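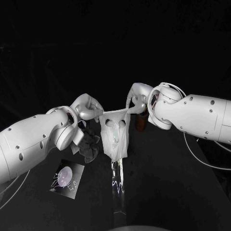 A small white bag held open by its top corners over the dark table.

Packers wanted for the Hurside parcel table, August start

Hi! I run Trodance, a small mail-order shop working out of the ground floor of the old Rorklow building in Hurside, and I need three people to help me pack. We sell little things, mostly: soap dishes, egg cups, tea strainers, candle holders, the odd teapot lid (yes, people buy just the lid, and they are so happy when they find one). Small things break easily and get lost in big boxes, so the packing matters a lot to me and I'm pretty fussy about it.

Last season we sent out 2,587 parcels and I wrapped far too many of those myself at the end of the day with the radio on. This fall I'm expecting nearly 3,000, and I would love some company!

What you'd be doing

Mostly bags and tissue. You open up a small bag, get the item wrapped and settled in, fold the top over, and pass it down the table for its label. The small bags are thin and like to cling to themselves, so you need a bit of patience and reasonably dry hands. Hold the bag by both top corners, let it hang, and look inside before anything goes in. I check for splits this way every time and I'll ask you to do the same.

There's also some tidying. Scraps go in the bin under the table, long plastic sleeves get flattened and saved, and cloths get folded at the end of the shift (I'm bad at that one myself). We work on a dark tabletop and I'm keeping it. White tissue and clear plastic disappear on a pale surface, and I've lost more sleeves that way than I care to admit.

About the tissue

I have opinions about tissue. We use one sheet for anything with a handle and two for anything with a lid, and it should be scrunched before it's wrapped. Flat tissue slides around. Crumple it up, open it halfway, then tuck it around the item so it springs back a little when you press on it. I know a machine-folded sheet looks neater in the parcel. My customers' egg cups arrive in one piece, so I'm sticking with crumpled. 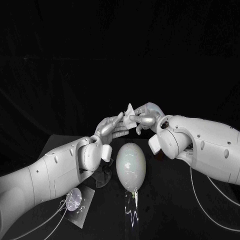 Crumpled white tissue, lifted up above the tabletop.

We get our tissue from Janjua, two streets over, in packs of 2,000 sheets. If you have a car and don't mind picking one up now and then, tell me, because I'll pay you for the trip and be very grateful.

Hours and pay

Shifts run 9:30 to 1:30, and you can do two, three or four a week, whatever suits you. Pay is hourly and goes out every other week. We can talk about the rate when you call; it's a little over what the garden center pays, and breaks are paid too. The job goes through December with a good chance of spring work for anyone who likes it.

Who I'm looking for

No experience needed, I'll show you everything. You should be okay standing for a while (there are stools, but most of us end up on our feet), and able to carry a medium box up three steps. Careful beats fast. Retired folks, students, parents with kids in school, all very welcome.

How to apply

Stop by the side door any morning before noon, or leave a note in the Trodance mailbox with your name, your phone number and which mornings you're free. No resume please! I'll call you back and we'll set up a paid trial shift, just an hour or so at the table. Wear something you don't mind getting tape on.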